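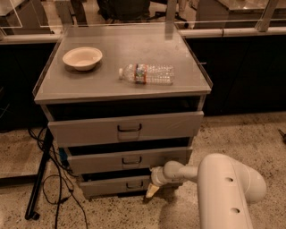
Three-drawer cabinet with a white bowl and a water bottle on top.

Dillallow Substitute Notes
Data card and README, version 2, May 2020

What is in this collection

Anyone who has worked as a substitute teacher knows the note you leave on the desk at the end of the day: who was absent, how far the class got in the math packet, which table talked through silent reading, and where you put the key. This collection has 405 of those notes, typed up from the handwriting and lightly cleaned, from 22 elementary and middle schools in the Dillallow district. Each note comes with the grade, the subject (or "all day" for the lower grades), the length of the assignment, and whether the regular teacher had left a written plan.

We put it together for people who train and support substitutes, and we'd be delighted if people who study classroom writing found a use for it too. The first version was a single spreadsheet that Pauline Oakley passed around to the mentor teachers, and so many of them asked for a copy that we decided to do the job properly.

Files

notes.csv is the main table, one row per note.
schools.csv has one row per school, with a made-up letter code, the grades served and the size band.
labels.csv holds the topic labels, which join to the notes on note_id.
handbook.txt is the guide we gave our labelers, spelling mistakes and all.
sample_25.csv is a small file of 25 notes, handy if you just want to look around before you load the rest.

Columns in notes.csv

note_id: a plain number, in the order we typed them, which has no relation to the school year.
school_code: matches schools.csv.
grade: K through 8. Mixed classes are written with a slash, so 2/3 means a second and third grade room. Please read this column as text, or your spreadsheet will turn some of them into dates (it did this to us twice).
subject: as the school listed it.
days: length of the assignment. Half days are 0.5.
plan_left: yes, no, or partial. Partial usually means the plan covered the morning and then trailed off.
text: the note itself.

How the notes were gathered

Schools sent us their notes in folders and envelopes beginning in September, and one school sent a shoebox. Substitutes were asked for permission before anything was typed, and we left out every note where we couldn't reach the writer. Natalie Kettle and Jouko Harju did nearly all the typing. They kept the writers' own spelling and punctuation, and where a word couldn't be read you'll find [unclear] in its place. Little drawings and smiley faces are marked [drawing], and there are more of those than you might expect, mostly from kindergarten rooms.

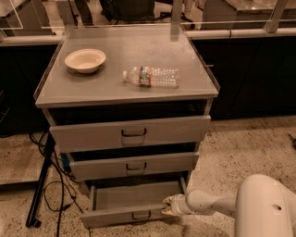
Names were the slow part. Every child's name was replaced with [student], and adults became [teacher], [aide] or [office]. If a note mentioned two or more children we numbered them, so that "[student 1] helped [student 2] find her coat" still makes sense. We also took out anything about health, custody or discipline beyond the everyday kind. That meant dropping whole sentences in places, and each spot is marked [removed]. Sheila Dobson read every note again from start to finish after the first pass, and she caught several nicknames the rest of us had read straight past.

Labels

Each note has one or more topic labels: work finished, work not finished, behavior, attendance, schedule change, supplies, thanks, and other. Two people labeled the first 100 notes separately and then sat down and talked over the ones they disagreed on. Most of the arguments were over "behavior," since a cheerful "they were a chatty bunch!" can be a complaint or a compliment depending on who wrote it. We ended up labeling both kinds as behavior and leaving the tone to you. The remaining notes were labeled by one person each, so please treat those labels with a bit more caution.

Known gaps

High schools aren't included at all. Art, music and gym are thin. Long assignments are thin as well, because a substitute who stays for weeks tends to stop writing daily notes. Two of the schools use a printed form with boxes to fill in, and their notes read very differently from the rest; form_used in schools.csv tells you which ones they are.

Using and sharing

You're welcome to use the notes for training, teaching and research. Please don't try to work out who wrote a note or which school it came from, and please don't post single notes online to poke fun at them.

Corrections go to Denise Wainwright at the Dillallow substitute office. Include the note_id and the word or label you think is wrong, and she'll check it against the paper copy.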